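Toy & kitchen swap, Gradville hall, sorting day

Quick page, more words later if I get time. Sorting was 03/10/2026, doors opened at 9 and we were done by lunch, sort of. Thanks to Cúc Trình for the keys and to Stelios Fragkou for the coffee, which ran out. Yến Lưu did the sign-up sheet, 18 names on it, one I can't read.

Same system as June. Gray bins for mixed stuff, kitchen and toys together till somebody has a minute to split them. Bowls go to the long table, brushes to cleaning, animals to the kids corner. Clothes we are NOT taking this time, please stop bringing them.
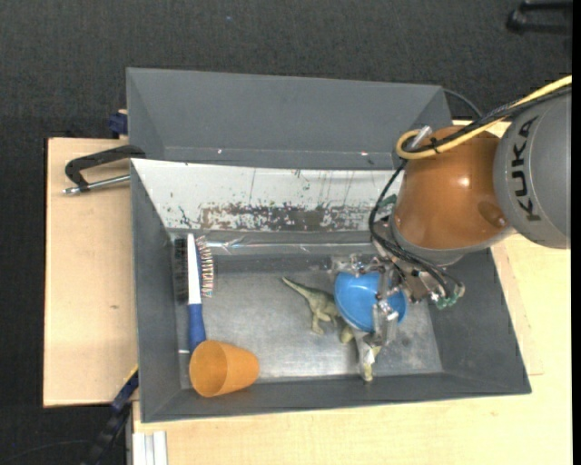 Mixed bin, still to split. Blue bowl, dinosaur, long brush down the side.

The dinosaur is green and tan, nice long tail. Already asked for twice so put your name down with Thảo Tôn if you want in on it, she'll draw one out of a hat. Bowl is up for grabs, bright blue with a lighter rim. Would do for salad or for popcorn or whatever.

Brush goes to the cleaning shelf. Vidar Tangen says the shelf is full. Vidar, make a second shelf.

Pickup is 6 to 8 on Thursday, side door, the front one sticks. Bring your own bag, we gave out 19 last time and got none of them back. Anything left over goes to the Vostitz road shop.

Still missing: one casserole lid, glass, has Triệu written on maksing tape. If it went home with you, no hard feelings, just drop it at the desk.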